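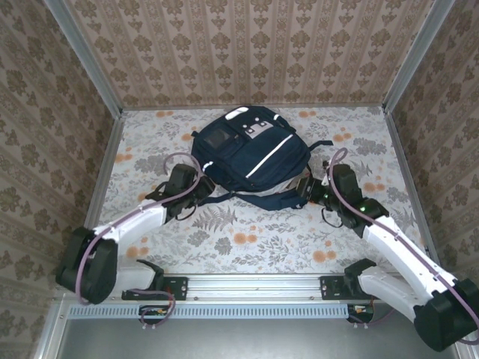
It isn't the hands that are slow, said Etenesh, it's the waiting, and until somebody teaches them how to wait for each other you can feed them bags until December and they'll still pull like two kids with one blanket.

Macario Olvera had his sandwich halfway to his mouth when she said this, and he put it down again, because he had spent the whole of that spring recording bags. Four thousand of them, if you counted the way the Likora people counted, where every try was a new bag even when it was the same old navy backpack lying on the same flowered sheet. He had sat in the chair with the two handles, the left one for the left arm and the right one for the right, and he had opened and tucked and turned and lifted until he did it in his sleep. His wife told him so. She said he'd unzipped the comforter one night, and the comforter had no zipper.

"They wait," he said. "I wait, when I'm driving them. They must have got it from me."

"You wait," said Etenesh Mamo, "and it throws the waiting away."

She was right about that, and it took her most of the afternoon to show him, with a lot of scrolling and one trip down the hall for tea. The program that got the recordings ready for training cut out every stretch where an arm held still. It had been written years ago at Kellthorpe for a single arm that put lids on jars, and for one arm alone it was a perfectly sensible thing to do, as standing still over a jar teaches you very little about lids. With two arms it was a disaster of a quiet kind. Every time Macario had kept the left hand steady so the right could get hold of something, the steady hand had been snipped away, and what was left was a man who never stopped moving.

He looked at the screen for quite a while. He felt, he told his wife later, as if somebody had gone through his letters and taken out all the commas.

So they put the pauses back. I would like to tell you it was harder than that, and in a way it was, for it meant going back to the raw recordings, which lived on a shelf of drives that had been labeled by three different people in three different moods. But the idea itself fit on the back of a menu. Keep the stillness. Then, whenever one arm is still and the other is working, give the still one a mark that says it is holding, so that it learns holding as a thing you do, the same as reaching or closing. Etenesh called the mark a hush. Ashworth, who ran the group and signed for everything, wanted a better word for the paper, and for two weeks there was a better word, and everybody went on saying hush.

They trained it fresh and they tried it on a Saturday, when the building was cool and the parking lot was good for Macario's big old van. He set out the notebooks and the rest of it on the mat himself. He was particular about this. He liked things a little crooked, the way they would be on a kitchen table when somebody is late for school, and he didn't trust a robot that could only cope with tidy people.
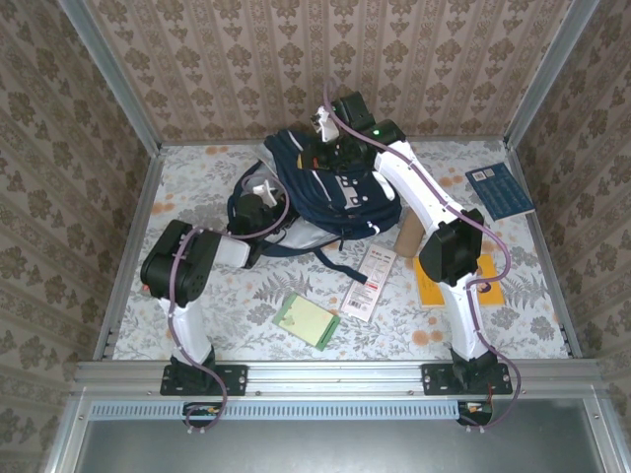
Etenesh started the first run and then sat on her hands, which was an old habit from her student days, when she had once reached in to help and spoiled a whole morning's work. The left arm went to the side of the bag and stopped. It stopped so completely that Macario thought it had crashed, and he was already getting up to look for the red button when the right arm came over, in no hurry at all, and took hold near the handle.

"Oh," he said, and sat back down.

"Don't talk," said Etenesh, though there was nothing in there that could hear him.

They did ten runs before lunch. With the old training, the one with the commas taken out, ten runs would have got them three opened bags and a good many that slid away toward the back wall in the middle of a tug. The new one didn't open all ten. It lost one when the strap folded under, and on another the two arms both decided to hold, and there they stayed, each waiting politely for the other, like my aunts at a doorway. Macario laughed until he had to take his glasses off. Etenesh didn't laugh, because she was writing it down, and then she read what she had written and did laugh, and it was some time before they could start again.
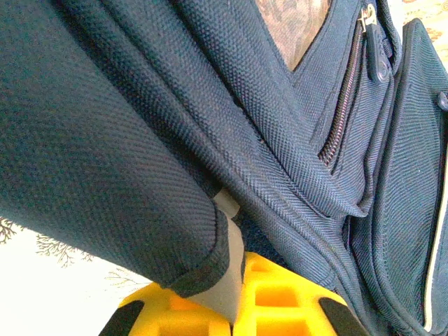
Yellow fingers, close in at the fold of the strap.

Eight out of ten, then, and one of the misses was only good manners. Etenesh wanted to call Ashworth right away, but Macario asked her to leave it until Monday. He wanted to swap the bag first. He had a stiff little thing called a Zerow out in the van, bought for his grandson and returned to him with thanks, and he had a feeling it would be trouble, having so little give in it anywhere.

"You think it'll fail," said Etenesh.

"I think I'd like to know before he does."

He went out to get it. She stayed behind and opened the recordings again, one from early in the spring, his second or third day in the chair, and put the pauses in and let it play at its real speed. The left arm came in and held. It held for a good long time while the right one fussed and missed and came around for another go, and it never once pulled. She could tell where he must have scratched his nose. When she heard the van door slam she wound it back to the start, so he could see it too, and moved his sandwich off his chair.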